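Preguntas frecuentes sobre el programa de evaluación comparada de pinzas y controladores

Centro de Ensayos Rankin. Unidad de Manipulación. Junio de 2024

La presente página recoge las consultas que la Unidad recibe con mayor frecuencia de empresas integradoras, centros de formación y grupos de investigación interesados en el programa Tirnolik. Las respuestas tienen carácter informativo y no sustituyen a las bases de participación.

¿Qué se evalúa en el programa Tirnolik?

El programa compara pinzas de dos dedos, cámaras y controladores en tareas de agarre sobre mesa. En la convocatoria en curso se someten a ensayo 3 configuraciones: la pinza Sotitz con su controlador de serie, la misma pinza con el controlador Jivora y una configuración de referencia propia del Centro. Las tres se ensayan con idéntico brazo y con la misma colección de objetos.

¿Los ensayos se realizan en simulación o con equipos físicos?

En ambos entornos y por este orden. Cada configuración debe completar primero la fase simulada. Únicamente las que superan el umbral fijado en las bases pasan al banco físico. La fase simulada de la presente convocatoria comenzó en enero.

¿Cuántos intentos se efectúan por configuración?

En simulación se efectúan 400 intentos por configuración, repartidos entre 8 tareas. El banco físico emplea una selección reducida de esas mismas tareas, que se comunica a los participantes antes del inicio de los ensayos.

¿Qué se considera un agarre válido?

Se considera válido el agarre en el que ambos dedos mantienen contacto con el objeto durante la elevación y el traslado hasta la zona de destino, sin que este gire más de lo permitido en la ficha de la tarea. Los contactos con la mesa posteriores a la elevación se registran como incidencia, aunque no invalidan por sí mismos el intento.

¿Puede un participante aportar sus propios dedos para la pinza?

Sí. Deberá entregar el modelo geométrico, la masa y los coeficientes de rozamiento declarados. El Centro se reserva el derecho de medir estos últimos en su laboratorio. No se admiten dedos cuya geometría haya sido diseñada para un único objeto de la colección.

¿Dónde se sitúa la cámara?

La configuración obligatoria incluye una cámara de muñeca con óptica de gran angular, orientada hacia los dedos. El participante puede añadir una segunda cámara fija, siempre que declare su posición y que los resultados se presenten también sin ella. La distorsión de la óptica se reproduce en el simulador y no se corrige antes de entregar las imágenes al controlador.

¿Por qué se incluyen objetos con asa?

Los objetos con asa desplazan el centro de masas respecto del cuerpo principal y admiten más de una estrategia de agarre. El controlador puede cerrar los dedos sobre el cuerpo o sobre la propia asa, y la elección influye en la estabilidad durante el traslado.

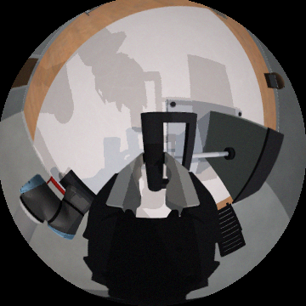 En el informe, ambas estrategias se contabilizan por separado. Un controlador que recurra siempre a la misma no recibe penalización, pero el dato figura en la tabla de resultados, al igual que la altura a la que los dedos sujetan el objeto.

¿Se tienen en cuenta las sombras y la iluminación?

Sí. La posición y la intensidad de las luces varían entre intentos conforme a una secuencia común a todas las configuraciones, de modo que los resultados sean comparables.

¿Se facilitan los registros de los ensayos?

Los participantes reciben los registros completos de su configuración. El archivo general del programa reúne en la actualidad 1,453 secuencias, disponibles para consulta previa solicitud razonada. No se entregan registros de terceros sin autorización expresa.

¿Es posible impugnar un resultado?

La impugnación deberá presentarse por escrito, con indicación del intento afectado y del criterio que se estime mal aplicado. La Unidad revisará el registro y comunicará su decisión al participante. La repetición de ensayos solo procede cuando se acredite un fallo del banco o del simulador.

Comentarios (3)

integrador_norte
¿La ficha de cada tarea indica el giro máximo en grados o hay que solicitarlo aparte? En las bases no lo encuentro.

Unidad de Manipulación
Figura en el anexo de cada ficha, en grados y por eje.

lab_automatica
Sería de utilidad que publicaran también los tiempos de ciclo del controlador Jivora. En nuestro caso pesan tanto como la tasa de agarre.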